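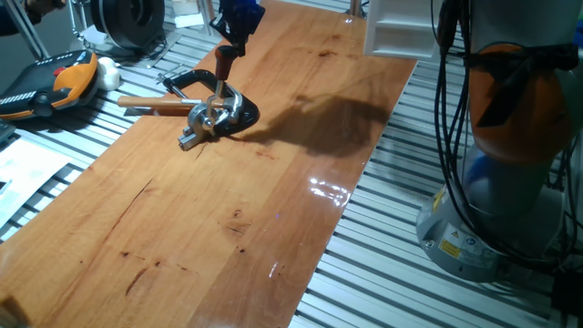 4. Préparer le plateau et ranger l'outillage à main

Vous avez déballé votre plateau Lesach, vous l'avez laissé s'acclimater à la pièce, et vous brûlez sans doute d'envie de vous en servir. Encore un petit peu de patience ! Ce chapitre vous prendra une demi-heure, café compris, et il vous évitera bien des rayures et bien des recherches de clé sous l'établi. Melaniia Skoryk, qui l'a rédigé avec nous, travaille sur le même plateau depuis des années et y tient comme à un vieux buffet de famille.

4.1 Avant de poser quoi que ce soit

1. Dépoussiérez le bois avec un chiffon doux, toujours dans le sens des lames. Un chiffon à peine humide convient pour les traces de doigts, à condition d'essuyer aussitôt avec un chiffon sec.
2. Regardez la surface en lumière rasante, par exemple vers 10 heures du matin si votre fenêtre donne à l'est. Le vernis brille volontiers, et c'est dans cette brillance que l'on repère le mieux les grains de colle ou les copeaux oubliés.
3. Passez la main à plat sur toute la longueur. Si vous sentez une aspérité, frottez-la très légèrement à l'abrasif grain 600, sans insister.

Remarque : les nœuds, les petites mouchetures sombres et les différences de teinte d'une lame à l'autre font partie du bois. Ils ne constituent pas un défaut et il n'y a rien à poncer, rien à reboucher, rien à retoucher.

4.2 Trier l'outillage

C'est l'étape que tout le monde voudrait sauter, et nous le comprenons très bien. On sort un marteau, puis un serre-joint, on ajoute une règle pour vérifier un écartement, et voilà que tout finit en tas au milieu du plateau. 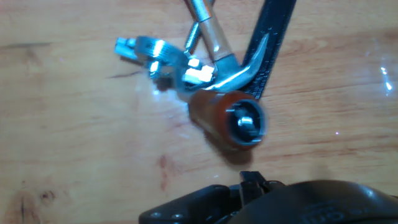
Procédez donc tranquillement, une pièce après l'autre, en commençant par ce qui se trouve sur le dessus.

1. Retirez d'abord la règle. Prenez-la par le bout libre et soulevez-la au lieu de la faire glisser, car les graduations imprimées s'usent plus vite qu'on ne le croit.
2. Dégagez ensuite le marteau en le tenant par le manche. Gardez l'autre main à distance de la panne fendue, et ne tirez pas si quelque chose accroche.
3. Rassemblez les boulons et les écrous dans un godet. Le kit Bindale en contient 2, mais un vieux pot de confiture fait tout aussi bien l'affaire.
4. Terminez par les serre-joints. Desserrez la vis jusqu'à ce qu'elle tourne librement, essuyez le filetage, puis resserrez-la de quelques tours pour qu'elle ne se promène pas.

Attention : ne traînez jamais une pièce métallique sur le vernis. Une tête hexagonale laisse une rayure fine qui se voit sous tous les angles, et vous la regarderez tous les jours.

4.3 Prendre et reposer les outils à manche de bois

Les manches en bois demandent un peu d'égards. Ottavio De Luca, de notre atelier, les huile une fois par an, en octobre, avec l'huile Hrytsenko, et les laisse reposer une nuit entière sur du papier avant de les remettre en service (vous pouvez prendre une autre huile dure, bien entendu).

1. Saisissez l'outil par le manche et levez-le franchement au-dessus du plateau.
2. Vérifiez que rien ne traîne à l'endroit où vous comptez le poser.

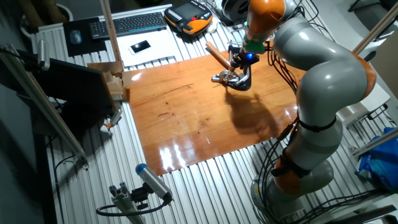
3. Reposez-le à plat, en douceur, la partie métallique en dernier si sa forme le permet. Sur un plateau verni, un carré de feutre sous les têtes lourdes est une excellente habitude.
4. Gardez le clavier, le téléphone et les papiers au-delà du plateau, hors de la zone où l'on manie les outils. Les petites chutes de bois peuvent s'empiler sur le côté.

Remarque : si vous avez choisi le râtelier mural Tronus, ses 6 crochets se règlent en hauteur. Placez les outils les plus lourds en bas, et reportez-vous au chapitre 5 pour la fixation au mur.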